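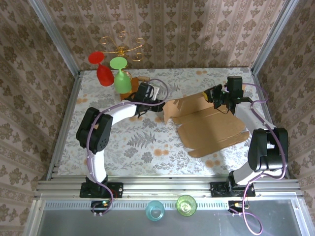 Page 3 of 7

VITHOLM HALL — STAGE AND SOUND CHECKLIST
For visiting bands and the house crew. Revised September 2020

Comments by Stamatia Liapis, house sound

Hello again, and welcome if you're new to us! Pages 1 and 2 cover parking and the loading door, so by now you should be inside with your gear on the floor and a coffee in your hand. What follows is the walk we do before every show, in the order we do it. My comments come from the last full inspection, which Ilir Tomić and I did together over one very long afternoon, and I've left them in so you can see how things stand.

SECTION C: STAGE DECK

C1. Walk the whole deck heel to toe, including behind the drum riser.
OK. One soft spot upstage left, the same one we had in April. Ilir got underneath with a flashlight and found a loose bolt on the cross brace, now tightened. Please keep bouncing on it for us, and if it gives at all, put a chair over it and come find me.

C2. Riser locked, all four legs.
OK. The back right leg needs a good shove before the pin drops in. You'll hear it click. If you haven't heard it click, it isn't in, however nicely it's standing there.

C3. White tape on the front edge and on both sets of steps.
REDONE. The old tape had gone gray and was curling up at the corners, and a bass player with a long strap and his eyes closed (you know who you are, Cor Dewulf) is not going to notice gray tape.

C4. Carpet under drums flat, no folds, edges taped.
OK.

C5. Handrail, stage right steps.
NEEDS WORK. It wobbles. It'll hold a hand but I wouldn't want anyone leaning on it with a keyboard under the other arm. Load from stage left until the new bracket comes.

SECTION D: POWER

D1. Test button pressed on every stage outlet, then reset.
OK on all but one. Outlet 6, by the horn section, tripped and wouldn't reset. It's switched off at the panel and has a red tag on it. Leave the tag alone, please, even if you're one plug short. There are spare outlets on the back wall and I'm happy to run you a cable.

D2. Look over every extension cord from end to end.
TWO REMOVED. One had a split in the jacket near the plug and the other had been mended with what I think was hockey tape. Both are in the bin with their ends cut off so they can't sneak back in. All 57 cords left on the rack have a dated tag.

D3. Lights and sound on separate circuits.
OK. If your organ hums, tell me before you do anything about it. I have a box for that. Never, ever lift the ground pin off a plug in this building. I've asked people to pack up over it, and I like people!

D4. Drinks off amps, keyboards and power strips.
The usual. There's a little shelf on each side of the stage for cups and bottles, with a lip on it so they don't walk off during the loud numbers.

SECTION E: SPEAKERS AND THINGS OVERHEAD

E1. Speaker stands pinned, legs fully spread, sandbag on each.
OK. We bought new bags from Athanasiadis and they're heavier than the old ones, so lift with a friend.

E2. Safety cable on every light, clipped back on itself.
ONE MISSING, replaced the same day. It was the amber light over center stage, the one everybody stands under for their solo.

E3. Nothing hung from the truss without asking.
Iraklis Gavalas looks after the truss and he's very approachable. Banners, mirror balls, that big wooden moon the Horero people brought in — he'll nearly always find a way to do it, but he needs to know the weight a day ahead.

SECTION F: SOUND LEVELS

F1. Meter at the mixing desk, fresh battery.
OK. Battery changed.

F2. Average level during the set.
We ask for 104 at the most, measured at the desk, and that's plenty for a funk band with two drummers. During the inspection Fositz very kindly played us three numbers at full tilt so we could take readings in all the corners. The spot right in front of the left stack is the loudest, so we now keep a rope there. Thanks to the band, and especially for the extra chorus, which I didn't strictly need.

F3. Free earplugs at the door and at the bar.
OK. There's a carton of 4,000 in the office, so please take some and pass them around.

F4. Monitors turned up slowly at soundcheck.
A reminder more than a check. Start low, ask for more, and take your ear monitors out while anyone is plugging or unplugging.

SECTION G: WAYS OUT

G1. Both side doors open freely from inside.
OK. The one behind the merch table opens fine but the merch table was in front of it. Moved, and there's now a painted line on the floor. Cases stay behind the line too.

G2. Exit signs lit.
OK.

G3. Fire extinguishers in place, gauge in the green.
OK. The one by the dimmer rack is due for its service this month. Chrysanthi Chrysikopoulos has the booking.

G4. Head count at the door not over the limit posted for the evening.
Tonight's number is on the whiteboard. Upstairs is 77 and your guest list comes out of that, so get names to Chrysanthi before doors.

Still open from this page: C5 handrail, D1 outlet 6, G3 extinguisher service.

Initialed: S.L., I.T.

Section H, load-out, continues on page 4.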